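Startseite | Arbeitskreise | Richtlinien | Protokolle | Kontakt

Arbeitskreis Greiftechnik und Handführung
Protokoll der Novembersitzung

Ort: Standort Reletthorpe, Besprechungsraum 2
Beginn: 9 Uhr
Leitung: Lakshmi Panicker
Vertreten: Breter, Pai, Skollisier, Prüfstelle Reletthorpe
Protokoll: Geschäftsstelle

TOP 1 Genehmigung des letzten Protokolls

Das Protokoll der vorangegangenen Sitzung wird mit einer Änderung genehmigt. Unter TOP 4 ist das Wort »Freigabe« durch »vorläufige Freigabe« zu ersetzen.

TOP 2 Stand der Hausrichtlinie 127

Frau Panicker berichtet über die eingegangenen Stellungnahmen zum Entwurf der Richtlinie 127 (Betrieb handgeführter und fest montierter Greifer an gemeinsam genutzten Arbeitsplätzen). Strittig ist weiterhin Abschnitt 8, der den Wechsel zwischen Hand- und Automatikbetrieb regelt. Pai spricht sich für eine mündliche Ansage mit Quittierung durch die zweite Person aus. Breter hält einen Schlüsselschalter für ausreichend und verweist auf den Aufwand bei häufigem Wechsel.

Nach Aussprache wird folgende Fassung angenommen: Der Wechsel der Betriebsart erfolgt ausschließlich über den Schlüsselschalter. Die Person am Schalter sagt den Wechsel an und wartet die Quittierung ab. Skollisier enthält sich.

TOP 3 Unterweisung und Nachweise

Die Unterweisung ist vor der ersten Tätigkeit und danach jährlich durchzuführen. Der Nachweis wird am jeweiligen Standort geführt. Eine Sammelunterschrift für ganze Schichten ist unzulässig. Die Prüfstelle bittet um einheitliche Vordrucke; die Geschäftsstelle legt bis zur nächsten Sitzung einen Entwurf vor.

TOP 4 Tischflächen und Verkehrswege

Die Prüfstelle regt an, Beschädigungen der Arbeitsfläche künftig im Schichtbuch zu vermerken. Kratzer gelten als Mangel, sobald sie mit dem Fingernagel spürbar sind. Leitungen sind so zu führen, dass sie den Bewegungsbereich nicht kreuzen. Dem wird ohne Gegenstimme zugestimmt.

TOP 5 Umgang mit biegeschlaffen und transparenten Materialien
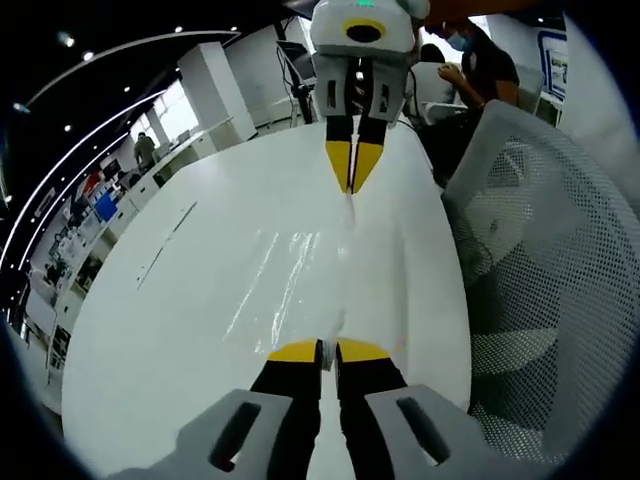 Der Entwurf enthält bislang keine eigenen Vorgaben für Folien, Beutel und Gewebe. Frau Panicker schlägt einen neuen Anhang vor, der Greifkraft, Fingerabstand und zulässige Zugrichtung getrennt nach Materialgruppen festlegt. Skollisier weist darauf hin, dass sich die Lage transparenter Folie optisch schwer bestimmen lässt. Auf einer glänzend weißen Tischplatte kommen helle Lichtreflexe auf dem zerknitterten Material hinzu, und ein verdrehter Strang zwischen gelben Fingerauflagen verhält sich unter Zug anders als eine flach gegriffene Kante. Der Anhang soll daher eine matte Unterlage empfehlen und die Greifstelle ausdrücklich benennen. Breter übernimmt den Textvorschlag, Pai die Gegenlesung.

TOP 6 Verschiedenes

Die Begriffe »Greiferfinger« und »Greifbacke« werden im Entwurf uneinheitlich verwendet. Die Geschäftsstelle bereinigt den Text. Die Einladung zur nächsten Sitzung ergeht schriftlich.

Weitere Dokumente
Richtlinie 127, Entwurfsfassung
Vordruck Unterweisungsnachweis (in Vorbereitung)
Begriffsliste Greiftechnik
Geschäftsordnung der Arbeitskreise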